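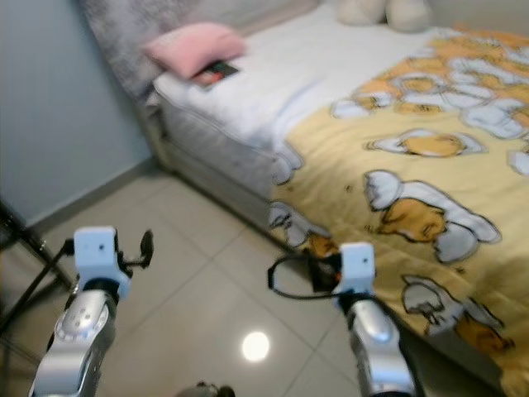
Why do rally crews drive the route slowly before the event starts?
They do it to write their pace notes, the shorthand description of every corner, crest and rough patch that the co-driver reads aloud once the clock is running. A crew without notes can only drive as far as it can see, and on a narrow road in the woods that isn't very far at all!

Handout 5: Pace Notes and the Recce
Last updated: Sat 11 January

Welcome back, everybody. Last time we went through how a rally is put together (stages, road sections, service), and a good few of you stayed behind to ask about the notes, so I've given them a handout of their own. Bring a pencil, and please bring an eraser too, you'll want it.

The slow run is called the recce, short for reconnaissance. On our practice event, the Lukbridge Rally, each crew gets 2 passes over every stage in an ordinary road car, at ordinary road speeds. On the first pass the driver talks and the co-driver writes. On the second the co-driver reads it all back and the two of them fix whatever sounded wrong, and there is always something.

Most crews grade corners by number. In this course we use the Tsikata scale, where 1 is the tightest bend and 6 is close to flat out. Plenty of drivers turn it the other way up, and that's fine, so long as both people in the car agree. Distances between corners are in meters. A line might look like this:

R4 long, 80, L2 tightens, don't cut

Read it as a medium right that goes on a while, 80 meters of straight, then a sharp left that gets sharper, with something nasty on the inside. 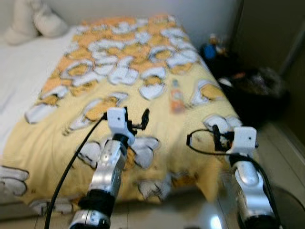 Reading the notes aloud

Timing is the hard part, and I could talk about it all evening. Read too early and the driver forgets; too late and you're both in the ditch. Start by staying one corner ahead, then work up to two as you get comfortable with each other's rhythm.

For next week, read the Trustitz stage in your course packet (all 19 corners of it) into your phone, play it back, and mark every place you stumbled. The Jollik stage is there too if you'd like a harder one.

We use cookies to remember your settings. Accept / Manage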